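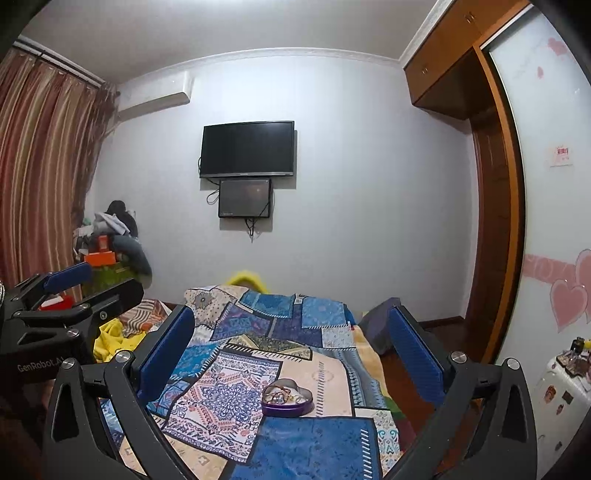 How long does it take to get a spare bedroom back under control? One long Thursday, if you skip lunch and stop rereading old birthday cards.

I'd been putting mine off since June. It's the room where everything lands: bags, boxes, the cloth I swear I'm going to hem. The corner under the striped curtain had become a proper heap, with a couple of orange boxes wedged in and something gray-blue sliding down the side. I started with the bed instead (cowardly, I know!) because I love the patchwork-print cover and wanted to see more of it.

I bought that cover at the Harahap market for $19, and it has outlasted two fancy ones from Prulitell. All those clashing blocks with their dark borders hide a multitude of sins, coffee included. The bright yellow cloth goes in the linen drawer, and so does the striped one beside it, once I clear the drawer.

Then there are the cables. They dangle under the TV in a tangle, and I priced a cover strip at Fusstead, came home without it, and went back for it on Saturday mornings that never quite happened. Sorkero sells a fabric sleeve that a reader swears by, so that's next on my list. The heap went into three piles on the bed, keep, give, and no idea. The last one was the biggest.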